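Gultska: Frequently Asked Questions

Last updated 2 June 2026

Gultska reads the recordings from a hand-held gripper tool and writes out the two things a policy needs for training: where the tool was, and how far apart the fingers were. These are the questions we get most often from new users. If yours isn't answered, see the last section.

GENERAL

What does Gultska do?

It takes a folder of recordings and runs four stages over each one. The first stage checks timestamps and frame counts. The second recovers the path of the camera. The third tracks the fingers and turns their position in the frame into an opening width. The fourth lines everything up on one clock and writes an episode file. You can run the stages one at a time or all together.

What is the difference between Gultska and Grarkeo?

Gultska does the processing and runs from the command line. Grarkeo is the viewer. It opens an episode file, plays the video, and draws the width and pose curves under it. You can use either one without the other, but most people install both.

Do I need a robot?

No. Nothing in Gultska talks to an arm. The replay module does, and it is a separate install.

Which operating systems are supported?

Linux is supported. Grarkeo also runs on macOS and Windows. The processing stages may work on macOS, and some users do run them there, but we don't test it and we don't fix bugs that only show up there.

Do I need a GPU?

Only for stage two, and only if you want it to finish the same day. Finger tracking runs on the CPU at a reasonable speed. There is a --cpu flag that forces everything onto the processor.

CALIBRATION

What do I need to record before the first session?

Two short clips per tool: one with the fingers fully closed and one with the fingers fully open. Gultska calls them the closed reference and the open reference. Hold the tool still in each for a few seconds. You also need the lens calibration file, made in the usual way with a printed board. The lens file can be reused until you change the lens or the focus. The reference clips can't be reused after a finger has been taken off, even if the same finger goes back on.

What does a good open reference look like?

Release the trigger all the way and point the tool at a plain, light surface. Both pads must be in view, and there should be nothing between them. Keep people's hands, cables and table edges out of it if you can. Soft shadows on the surface are fine. The tracker works from the edges of the pads, and a shadow that fades out gradually doesn't give it an edge to lock onto. Hard shadows from a single bright lamp are another matter, so turn the lamp away or use the room lights.

Dark pads on a pale background are the easiest case. If your pads are white, use a dark mat and pass --invert to the calibrate command. The pads don't need to be spotless. The tracker ignores light wear on the inner faces, and it doesn't use the screw holes unless you turn on --landmarks.
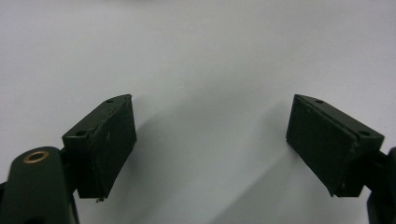 The calibrate command says "pad edge not found." What now?

Open the clip in Grarkeo and switch on the edge overlay. In most reports we see, one of three things is wrong. The exposure is so low that a dark pad runs together with its own shadow. Or the search window in the tool profile was copied from a different mount and doesn't cover the area where the fingers are. Or the clip is the closed reference, saved under the wrong name. That last one happens more than you would think, and the error message should be clearer about it. It will be in the November release.

If the overlay shows an edge on one side only, draw the search window by hand. Hold Shift, drag a box over each pad, and choose Save to profile.

Is the width in millimeters?

Only if you give the real opening in the tool profile. Measure between the inner faces of the pads with calipers, with the fingers fully open, and enter the result as open_mm. Without it, the width is written as a number from 0 to 1. Training works either way. Replay on an arm needs millimeters.

Why is the width slightly above zero when the fingers are closed?

Soft pads press into each other, and the closed reference was probably recorded with a light squeeze. Record it again with the squeeze you normally use. Small negative values come from the opposite case. They are clipped to zero in the episode file but kept in the debug log.

My fingers are on a linkage and the pads tilt as they open. Is that handled?

Yes, if you set finger_model to linkage. The default is parallel, which assumes the pads slide straight in and out. With the wrong model the two ends of the range are still right, but the middle is off, and grasps on medium-sized objects will be the ones that fail on the robot. If you change the model, run calibrate again and then rerun stage three. Stages one and two can be left alone.

PROCESSING

How long does processing take?

It depends on the length of the recordings and on your machine. Our test set has 538 episodes and is processed overnight on the workstation in the Cellville lab. Stage two takes most of that time. If you only changed something about the fingers, --from 3 skips it.

Some of my episodes were dropped. Where did they go?

They are still on disk. Look in rejected.csv in the output folder. Each line has the episode name, the stage that rejected it, and a code. The codes you are likely to meet:

E14 - the camera path was lost and not found again
E21 - the width signal froze while the tool was moving
E22 - one pad was out of view for too long
E30 - video and motion sensor clocks don't agree

E14 is the common one. Plain walls, fast turns and low light all cause it. The plain surface that works so well for the open reference is a poor place to record a task, and we suggest putting something with texture on the table, such as a printed cloth.

Can I get an E22 episode back?

Often, yes. The limit is 14 frames in a row, set by max_hidden in the config file. Raising it makes Gultska fill a longer gap with a straight line between the last known width and the next one. For a slow pick this is harmless. For anything with a quick release, look at the curve in Grarkeo before you trust it.

Does Gultska smooth the data?

The pose is smoothed lightly. The width is not smoothed by default. You can turn smoothing on with --width-filter, but it moves the moment of contact a little later, and policies trained on it tend to close late.

What is in an episode file?

Video frames, tool pose, width, timestamps, and a copy of the tool profile that was used. The profile is copied in full, not linked, so you can always tell which calibration an episode was processed with. To print it, run gultska info followed by the file name.

Can I mix episodes from two tools in one dataset?

Yes, as long as both profiles have open_mm filled in. The merge command will refuse otherwise. It will also print a warning if the two lenses differ, and you can ignore that if your training code handles it.

PLANNING AND REPLAY

Can I replay an episode on an arm?

Yes, with Sitompul. It reads the episode file, checks every pose against the arm's joint limits, and plans a path that follows the recording as closely as the limits allow. If part of the path can't be reached, Sitompul stops and tells you which frames are the problem. It does not try to guess a different route.

Should I run at full speed the first time?

No. Start with --speed 0.2 and keep a hand on the stop button. Sitompul checks for collisions between the arm and itself, and between the arm and any shapes you have listed in the cell file. It knows nothing else about the room.

Sitompul says an episode is fine but the arm closes in the wrong place. Why?

Check the tool offset first. It is the distance from the camera to the fingertips, and it is entered twice, once in the Gultska profile and once in the arm profile. The two numbers have to come from the same drawing. If they match, check the arm's own latency setting. Of the 312 support messages we had about replay, most were settled by one of these two.

HELP AND LICENSING

Error 608 when opening a file in Grarkeo

The file was written by a newer version of Gultska than your viewer can read. Update Grarkeo. Older files open without any conversion.

Can I use it at work?

Yes. Gultska and Grarkeo are free for commercial use. Sitompul needs a license for each arm after the trial period.

How do I report a bug?

Use the issue tracker, and attach rejected.csv, your tool profile, and both reference clips. If you can't share the clips, a single still from each is enough to start with. Please don't send whole datasets by email.

Who maintains this page?

Shahnaz Mondal, with corrections from users. If an answer is out of date, open an issue with the label docs.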